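Progress report to the Tănase Fund
Project: Drotia after-school and family meals program
Prepared by Mircea Dumitrescu, program lead
Tue 16 January

Summary

The program is running on the schedule we agreed with the Fund, with one exception. The family cooking sessions started later than planned and will need to run past the original end date. Spending is within budget. We are asking for one change to the equipment line, explained under Budget.

Attendance

We planned for 40 children a week across the two sites. Grusturley reached that number in the fall and has held it. The Drotia site is still short. Most of the gap is on Fridays, when the school bus leaves early and children who live outside town have no other ride home. Darius Dumitrescu has spoken with the bus company twice. They will not move the Friday run this school year, so we have shifted the Friday activity to Wednesday and will see if the numbers come up.

Homework help is the best attended part of the afternoon at both sites. Reading club is steady. The chess table did not draw enough interest and we have dropped it.

Rooms

The main room at Grusturley was closed for part of the fall for electrical work. The landlord covered the cost. While it was closed we used the upstairs room, which is smaller and has no sink, so snacks were limited to things that need no preparation. We are now back downstairs.

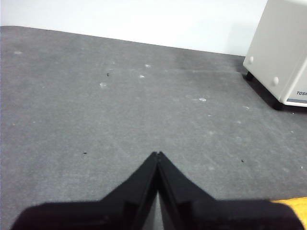 Heating at Drotia is still uneven. The back half of the building takes until mid-afternoon to warm up, and staff have been opening early to turn it on. The repair is scheduled for February. If it slips again we will combine the younger groups in the front room until it is done.

Family cooking sessions

The first block of seven sessions was meant to begin in October. We did not have a signed food handling certificate for the lead cook until late November, so only three sessions have been held. Families who came were asked to fill out a short form at the end. The most common request was for recipes that use fewer pans and can be made on a weeknight. Several parents asked for a later start time, and we have moved it back by half an hour.

The lesson plan for younger children covers naming vegetables, sorting them by how they grow, and talking about which ones they eat at home. It takes one afternoon and needs no cooking.

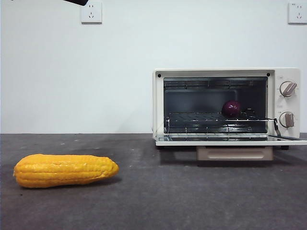

Yellow corn cob on the countertop.

Supplies

Plaltico delivered the storage bins and lids in December. The order was short by one carton and they have credited us. We printed 500 copies of the family recipe sheet, and some 50 are left. A second printing will wait until the spring recipes have been checked.

Budget

Staff costs are slightly under plan due to the late start of the cooking sessions. Food costs are on plan. Printing is over, but by a small amount that the Plaltico credit will cover. We would like to move the unspent staff money into equipment to buy a second two-burner stove for Drotia. The total grant would not change.

Next period

Hold the remaining four cooking sessions. Finish the heating repair. Review Wednesday attendance at Drotia at the end of February and report the figures to the Fund.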